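Keeping black things black

Friday, July 1, 2022

I have been meaning to write about laundry for months, and I can already hear a few of you closing the page, but stay with me, as it's really about clothes and a bit about being stubborn.

When I moved to Camon I had a chest of drawers that was almost entirely black T-shirts. I'd like to say it was a style decision, but it was mostly that I kept buying the same one from Ultside every time there was a sale (and there was always a sale). They looked lovely for a month. Then they went that sad brownish grey at the seams, and I'd demote them to gardening, and buy another. By February I had more gardening tops than I had garden.

So this year I made a promise to myself that I wouldn't buy a single new T-shirt until I had learned to look after the ones I'd got.

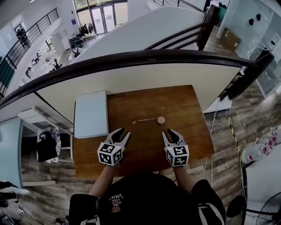 My mother washed everything at forty with a heaped scoop of powder, and so did I, without ever giving it a thought. The first thing I changed was the powder. I use a liquid now, and much less of it than the cap suggests, because all that white bloom I used to blame on old age was powder that hadn't rinsed away. I ran the whole drawer through two plain rinses with no soap in at all, and I promise you some of them came out looking a year younger. Not all of them! The one I painted the bathroom in is beyond help and I've made my peace with it.

The second change was turning everything inside out, which I had always thought was fussy. It does take a minute, usually the minute when I'm already late for the bus, but the rubbing happens on the inside then and you don't get that fuzzy look across the front. It's kinder to printed lettering too. I wash at thirty and I never fill the drum more than about two thirds full, and if that means an extra load on a Sunday then so be it.
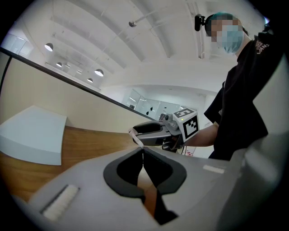 I did try dyeing as well. I bought a 500 gram bag of salt and a packet of Tovico black, put on my oldest rubber gloves and did four shirts in one go, and three of them were a triumph. The fourth had polyester in it and came out the colour of a wet pavement. What I hadn't considered beforehand was the printing, and if yours has a small white logo near the shoulder, like the black one in the photo with the teal cap and the blue mask, I'd try a hidden corner first. Mine stayed white on one shirt and went a sort of murky lilac on another, and I can't for the life of me tell you what the difference was between them. Do run an empty hot wash afterwards, by the way. I forgot, and my good Chevalier pillowcases have had a faint grey shadow ever since.

Drying is where I still fall down. I know they should hang in the shade, and I know the line in our yard gets the full sun from breakfast until three, and I also know how long everything takes on the airer in the back bedroom. At the moment I'm pegging them out by the hem, inside out, and bringing them in as soon as they're nearly dry. It's a compromise and I'm happy enough with it.

Next on my list is the collars, which have all gone wavy. If anyone has rescued a wavy collar without taking it off and sewing it back on, please leave me a comment, as I've got nine of them waiting.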